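Vevance Moves Tray Sorting at Rasum Kitchen Plant to Robotic Arms

Line staff shift from repetitive picking to setup and checking under a plan that starts in July

Vevance will bring robotic arms into the portioning room at its Rasum plant, beginning with 2 stations in July. The stations will take over the transfer of whole and cut produce between sorting plates and trays, a task now done by hand on every shift. The plant packs more than 1000 trays a day.

The 18 employees who work in the room will keep their positions and pay grades. Each will be trained to load the stations, clear stops and approve changes to the picking sequence. Training is run by Pudach, the integrator for the project, and takes place during paid hours.
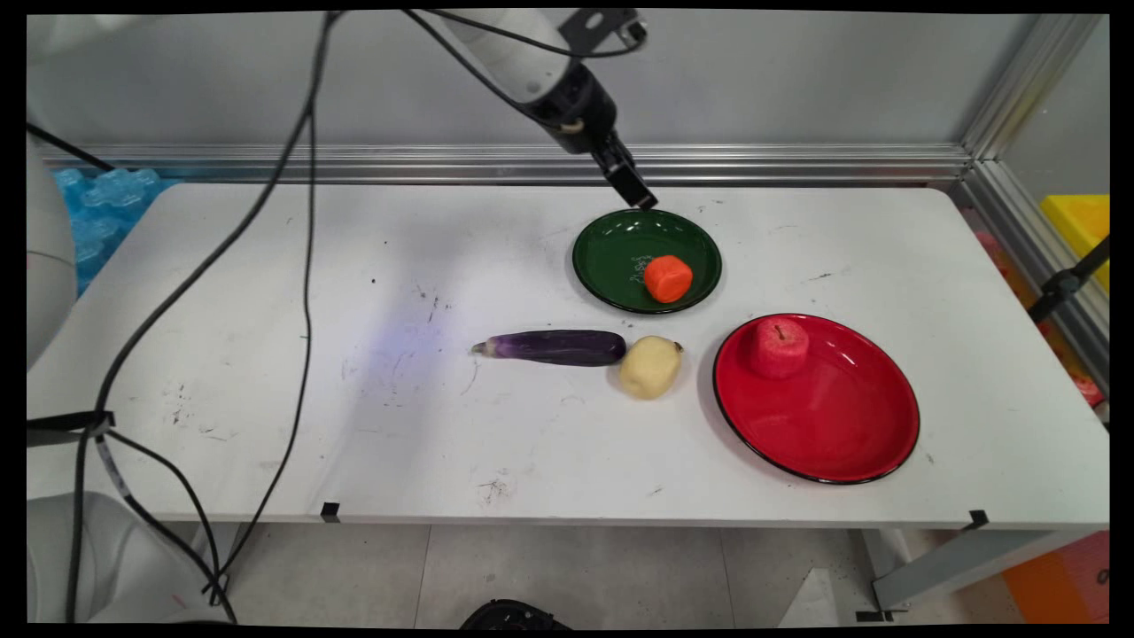 Station programs are developed with toy produce before any food is handled. Shape and surface matter more at this stage than weight. A short, blunt piece of carrot on a green plate calls for a different approach from an apple on a red one, where the item and the plate are close in color. The two-finger gripper is programmed from just above the back rim of the plate, and operators take part in setting the approach height for each item.

"The picking motion is what people in the room asked us to take away first," said Hafþór Lauritsen, operations manager at Rasum. "They will decide when a station runs and when it stops."

Manual sorting will continue for leafy items and for small orders. Ní Chonaill, which supplies the trays, will deliver a version with a raised rim for use at both stations.

Media inquiries: Vevance press office, Rasum plant.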